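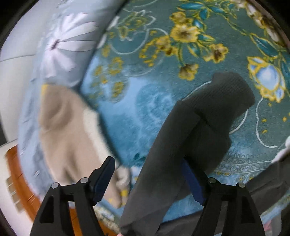
Part 2: Planning and Operations

Chapter 7
Choosing and Booking Space for Company Events

A company event begins with a decision about space. The date, the food, the schedule and the invitations all depend on it. A planner who signs for a room before knowing what will happen in it usually ends up changing the program to suit the room, and the people who asked for the event notice.

This chapter covers how planners match a space to a purpose, how they read a venue's published capacity, and what they should settle in writing before paying a deposit. Chapter 8 takes up catering and service staff. Chapter 9 deals with transportation and parking.

The Waltirik Retreat

Waltirik is a company that makes office scheduling software. In March it planned a one-day retreat for 100 employees from its two offices. The people in the two offices spoke to each other often by phone, but many had never met. Management wanted a morning of presentations, a shared lunch and an afternoon of group activities.

The planner looked at two venues. The first, Evodar Hall, was a downtown conference center with a large main room, fixed seating and a lobby. It was close to a train station and had its own sound system. The second, the Tastovia, was a former dance hall on the edge of the city. It had one open floor, a small stage, three side rooms and a covered patio. The Tastovia had no fixed seating, and everything from chairs to microphones had to be rented.

Evodar Hall quoted the lower price. The planner recommended it, and the company signed. Two weeks before the retreat, the activity leader visited and pointed out that the seats in the main room could not be moved. The afternoon program called for small groups working on their feet. The lobby was the only open floor in the building, and under the contract it was shared with other clients until 4:30 p.m.

The company kept the booking and moved the afternoon activities to a rented gymnasium six blocks away. The gymnasium cost $3,171, including insurance and cleanup. Added to the Evodar Hall fee, that put the total above the Tastovia's price with all of its rentals included. The group also lost part of the afternoon walking between buildings, and several people went home at that point.

Keep this case in mind as you read. We will return to it in the section on contracts and again in the review problems.

7.1 Purpose Before Place

Planners sort company events by what the guests will mainly be doing. Most events fall into one of these groups:

Listening events, such as annual meetings, product announcements and training lectures
Working events, such as planning sessions and workshops
Social events, such as holiday parties, award dinners and retirement lunches
Active events, such as games, contests, cooking classes and outdoor outings

Many events combine two or more groups. The Waltirik retreat was a listening event in the morning, a social event at noon and an active event after lunch. In a combined event, the part with the most demanding space needs should guide the search. A room that suits a game can usually be set up for a speech. A lecture hall with bolted seats has few other uses.

Before contacting any venue, the planner should write a short purpose statement. It names the host, the expected number of guests, the main activities in order, and the result the host wants. One paragraph is enough. The host should read it and agree to it. If the host asks for something different later, both sides can go back to the statement and decide whether the space still works.

7.2 Reading a Capacity Figure

Venues publish capacity figures, and new planners often take them at face value. A figure means little until you know the layout it describes. The same room may hold a large crowd standing, fewer in rows of chairs, and fewer still at round tables. A stage, a buffet line or a dance floor reduces the number again.

Ask the venue for a capacity figure for each layout you plan to use. Then ask what was in the room when the figure was set. The Brzozowska, a riverside banquet house, lists its upper room by seated dinner capacity, but the number assumes no stage and no bar inside the room. A planner who adds both must take out tables.

Active events need more floor per person than any seated layout. Published figures rarely cover them. The activity leader should visit the space in person, and the visit should take place before the contract is signed - in the Waltirik case it came after.

Storage also matters. Coats, bags, extra chairs and game equipment have to go somewhere. If the venue has no storage room, part of the main floor will be used for it, and the planner should subtract that area when working out the layout.

Key terms in this section: purpose statement, combined event, layout capacity, site visit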